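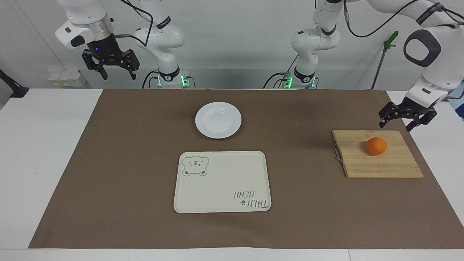
Brown paper is better than a tablecloth for nearly everything you do before the meal, according to Jolene Katene, and worse than a tablecloth only when the guests have arrived. She told me this on the telephone while she was peeling onions, on paper of course.

3 min read

I have thought about her words for most of March, because I had just moved to a flat with a white table. A white table looks very good in the shop. At home it shows beetroot, coffee, turmeric and the blue ink from the bottom of a supermarket bag. My first idea was to buy oilcloth. My second was to telephone Jolene.

She buys kraft paper on a roll, the same kind that shops use for parcels, and tears off a piece long enough to cover the part of the table where she works. Some of the table she leaves bare at the sides, for the glass of water and the radio. When the chopping is finished she folds the paper inward with the peelings inside. If it is greasy it goes to the rubbish, otherwise to the compost.

What stands on the paper is a matter of taste, and here people disagree strongly. Mirsad Zupan cooks lunches at Mandivik, a small canteen behind the bus station, where he serves from a counter not much longer than my bed. He keeps the board on one side, one plate at the back and one tray in front of it. The plate is for things that are ready. The tray is for things that are waiting. "If I put out a second plate, I will fill it," he said, "and then I don't know which one is clean."

I tried his arrangement for 10 days and it changed how I make even a sandwich. Before, I would take a plate from the cupboard, put the bread on it, then need the plate for the tomato, and end with the bread on the table. Now the bread waits on the tray. It is a small thing, but I wash less.

The plate should be plain, I think. I own several with painted flowers from my aunt and I like them very much under a cake, but on a working table the eye goes to them first. A round white one with a raised rim holds sliced cucumber without letting the water run out. I found mine at Grando, in a box of single plates left from broken sets.

With trays I am less strict. A tray can be a little silly. There are cream ones with a cartoon bear in the corner, drawn in grey line, which are sold for children and are, in my opinion, very suitable for adults. Rounded corners are easy to wipe, and the low rim stops an egg. Fatos Tomić, my neighbour, carries his breakfast to the balcony on such a tray and sees no reason to buy a serious one.

The cutting board is the only item for which I would spend more money. Mine slid on the bare table, which frightened me. On the paper it slides less, and with a damp cloth underneath it does not move at all — but the cloth makes the paper soft, so you must choose one or the other for a long job. I choose the cloth for pumpkin and the paper for herbs.

Jolene has one more rule, which I follow only sometimes. In the evening she puts everything away, including the board, and leaves the table white until morning. I usually leave the paper where it is. It often has a shopping list written in the corner by then.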